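Hendow Cloth Folding – student project data card

Robotics club, second-year group. Maintained by Ubaldo Orlandini. Last edit: Jul 27, 2019 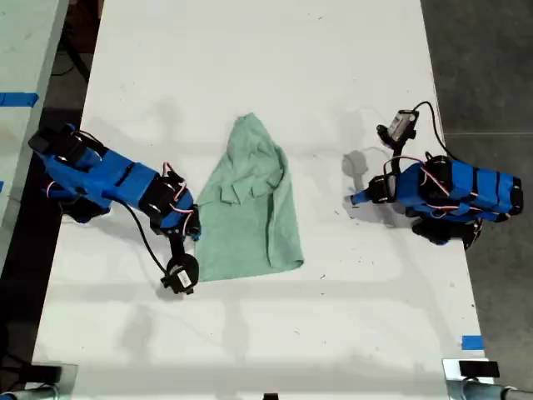
Fig. 1. The green cloth between the left and the right arm.

What is in this folder

Recordings of two arms which try to fold one piece of cloth on a table. Our club made them for the spring project and then continued after April, when the arms worked better. The full set has 2,000 episodes. After checking we keep 1,980 of them in the main folder. The other ones are in the folder "rejected" and they are still useful if you want to study failures.

Each episode has the joint positions of both arms, the commands we sent, and the video from the overhead view. An episode starts when the operator presses the pedal and stops when he or she presses it again. Please do not suppose that the cloth is folded at the end. Look at the field "result" for this.

Names we use

In the files, "left" and "right" are always as you see them in the overhead video. In the first weeks some of us used the opposite names, from the place where the operator sits. We corrected the old files, but if you find one where the left joint data moves and the right arm moves in the video, write to me.

The pieces of cloth have code names, so that we do not have to write "the other towel" in the notes. Josach is the set of small soft pieces. Drustex is the set of thicker ones, which keep a crease for longer. The code is in the field "cloth_set".

How an episode begins

The operator drops the cloth near the middle of the table from the height of one hand. We do not make it flat first. Often one part is bunched up and another part lies almost flat, and this is what we want, as a clean start was too easy for the model and it learned nothing about opening a fold. If the cloth falls outside the reach of both grippers, drop it again before you press the pedal.

Before a session

1. Check that the clamps on the near edge of the table are tight.
2. Move each arm by hand through its full range, with power off. The thin wires must not pull at any joint.
3. Put power on, first left, then right.
4. Run the script "home_both" and wait for the message. It takes longer for the right arm.
5. Record one short test and play it back.

Do not change the position of the table between sessions. If you must, write it in the log, and run the calibration again.

Known problems

– In 51 episodes the right gripper signal has a short gap. They are marked with "gap" and we did not repair them.
– Shadows of the arms move over the table. A color threshold alone does not separate the cloth well. We lost two weeks with this.
– The marks and small specks on the tabletop are not the same in all sessions. Do not use them as reference points.
– The pedal sometimes sends the signal twice. The result is an episode with almost no frames. We removed all that we found.

Not done yet

Labels for the corners of the cloth. Østergaard, our tool for labeling, can open the videos, but the export loses the time stamps. Until this is solved please keep your labels in a separate file with the same episode number.

Use

Free for classes and other student clubs. If you publish something with it, write the name of the project and send us a copy – we like to read it. Questions go to Ubaldo, through the club mailing list.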